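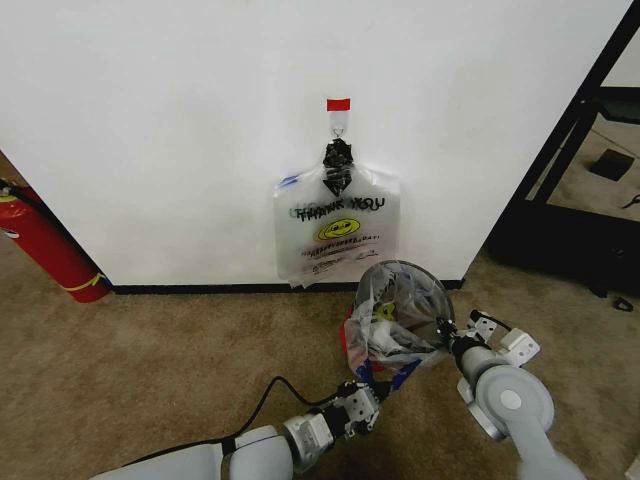 Two arms holding a bag of bags open by the wall at Clamell.

Dromard has packed and carried for local shops for 30 years, and we're still the same chatty bunch. When the arms came to Clamell, we promised our 7 packers they'd all keep their jobs, and they have! They do less stooping now, and more of the fiddly work they're good at (and they get home by six).

Contact Dromard | © Dromard | Back to top

Comments

catari_lane: My back would love this.

Packer6: Mine does, mostly. Mornings are quieter now, I miss the noise.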